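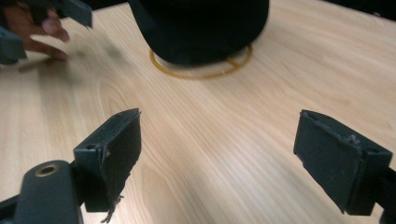
Zlata Kovalchuk asked whether the loops should be sorted by colour as well as by size, as she had two boxes of mixed ones and no wish to go through them twice. Size only, please. Colour goes in the notes column if you want it there.

Drusaretti tabletop set – README

The set covers small things handled on a table: loops and bands, cords, caps, soft pouches, lids. It holds 416 short sessions, 29 of them with loops placed round another object.

Layout
sessions/ one folder per session
items.csv item name, size, notes
tables.csv table surface, light or dark

Naming
Use the plain everyday word for an item. If you can't tell a band from a cord, write "loop" – don't guess. Soft black items go in as "soft, black" until somebody has checked the label.

Tables
Pale wood with a strong grain is listed as "light, grained". A thin yellow or orange loop can be hard to pick out on it, so check those entries at full size.

Known problems
Rows 40 onwards in items.csv use the old size codes. Trilok Saxena has the conversion list.

Changes
March 30, 2024 – merged the Dmytriv items, removed duplicate lids.

Corrections to Frauke Oltmanns, with the session folder name in the subject line.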